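This site uses cookies to remember your settings. By continuing you accept our cookie notice.

Workshop Tips: Building a Two-Armed Kitchen Helper at Home

Feb 25, 2019
By Mabli Powell

These notes come out of the two-armed build at the Cluslow shared workshop. Rhodri Griffiths did most of the metalwork and I did the wiring and the software. They apply to any pair of small arms you plan to mount at a bench or counter.

Mounting

Bolt both arms to the same plate. We started with two separate clamps and lost a whole evening every time one of them slipped. A single steel plate, 8 mm thick, fixed it. Put rubber sheet under the plate and check the bolts again after the first hour of running.

Set the shoulders a little wider than your own. If they are too close, the elbows knock together when both hands reach for the middle.

Wiring

Run power and signal cables up opposite sides of the arm. Leave a loop of slack at each joint, then move the joint by hand through its full travel before you tie anything down. Label both ends of every cable. Masking tape is fine for a week, but it falls off when the arm warms up - use heat-shrink labels for anything permanent.

Put the stop button where you can hit it with your elbow. Ours is on the front edge of the bench.

Hands

Bare plastic fingertips slide off most things in a kitchen. We tried hot glue, bicycle tube and the thin rubber from dishwashing gloves. The glove rubber was best and costs next to nothing. Cut it oversize, stretch it on and trim it afterward. Replace it when it goes shiny.

Keep the closing force low to begin with. You can always turn it up.

Try it in simulation first

Build the counter on the computer before you let the arms near a real one. Eleri Watkins set ours up over a few evenings in July, and it has saved us a lot of crockery. Get the height of the counter right before anything else. A small error there will drive the fingers into the surface.

Use things with awkward shapes. Plain blocks are too easy and teach you very little. A plate, a trivet with openings in it and a few bits of food are a better test.
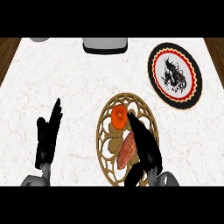 Move the objects between runs, even by a little. We left ours in the same spots for the first 70 runs and ended up with a program that could only reach for those spots. Change the lighting too if your software allows it.

Save the settings file with each run. Some 3,000 runs later you will want to know which one had the good wrist angles.

Going to the real counter

Start at a quarter speed with one arm switched off. Use a plastic plate. Wipe the counter down before and after, and keep workshop grease well away from anything you plan to eat from.

Contact the workshop desk | © 2019 Cluslow Workshop | Back to top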